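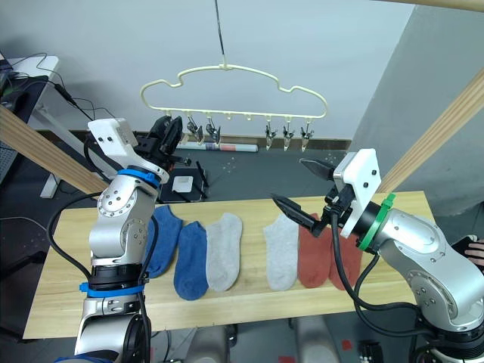

Gutter and Downspout Care for Homeowners
Speaker notes, Linnea Løken, Moen Gutter & Roof Wash
Stemutdale Home Owners' evening

Slide 1. Who I am
Say hello. I run the crew at Moen. We clean gutters, wash roofs and clear drains in Stemutdale and the farms up the valley. I have been doing this for 22 years. The talk runs until 8, then coffee. Questions any time, just put a hand up.

Slide 2. What a gutter does
Keep this short. Rain comes off the roof, the gutter catches it, the downspout takes it to the ground and away from the house. When the gutter is blocked the water goes over the front edge or behind the back edge. Over the front, you get splashed siding and a trench in the flower bed. Behind the back, you get wet fascia boards, and those are expensive to replace.

Ask the room who has had a wet basement wall. Ask what they did first. Most will say they called someone about the basement. Tell the Nirkalum Road job here: two quotes for waterproofing, and the trouble was a tennis ball in the downspout.

Slide 3. When to clean
Twice a year for most houses. Late fall after the leaves are down, and again in June once the maple seeds have dropped. If you have pines over the roof, add one more in late winter. Needles don't blow out on their own. They mat together and hold water.

Don't clean in October just because the weather is nice. You will be up there again in November.

Slide 4. Doing it yourself
One-story house, flat ground, a helper at the foot of the ladder: fine. Anything else, think about it.

Ladder goes one foot out for every four feet up. Use a standoff so the weight is on the wall or the roof edge. A gutter will not hold a ladder and a person. Move the ladder often. People fall when they reach for the last bit.

Look for the power line before you carry the ladder around the corner. Say this twice.

Gloves, always. Screw tips stick out inside older gutters and the edges of the metal are sharp.

Scoop first, hose second. Start at the downspout end and work away from it. Put the muck in a bucket on a hook. It stains a driveway and it does not come out easily.

Slide 5. Clearing the downspout
Run the hose from the top at low pressure. If it backs up, stop. Go to the bottom, take off the elbow and look there. The elbow is where most clogs sit. A plumber's snake from the bottom up will do the rest. Tap the pipe as you go; a full section sounds dull.

If the downspout goes into an underground drain, disconnect it before flushing. Otherwise you push everything into the part you can't reach.

Slide 6. Guards
Somebody will ask. We fit the Nornine mesh and we take it off when it is the wrong thing for the house. Guards cut down on cleaning but you still have to brush them off. They do well with big leaves and poorly with pine needles. Don't put foam inserts under a shingle roof, they fill up with grit.

Slide 7. What we charge
A standard clean is $265 for a single-story house, both sides, downspouts flushed and debris taken away. Second story is priced after a visit. Loose hangers are $12 each to replace and we ask before we do any. If the fascia is soft we show you and leave it to you to find a carpenter.

Slide 8. Before you go
Next time it rains hard, put on a coat and walk around the house. Look for drips at the seams, water running down the wall and puddles near the foundation. Write down where they are. That list saves time whether you do the work or we do.

Sign-up sheet is on the table by the door. Leave a phone number we can read.

Contact Moen Gutter & Roof Wash | Copyright Moen Gutter & Roof Wash. All rights reserved. | Back to top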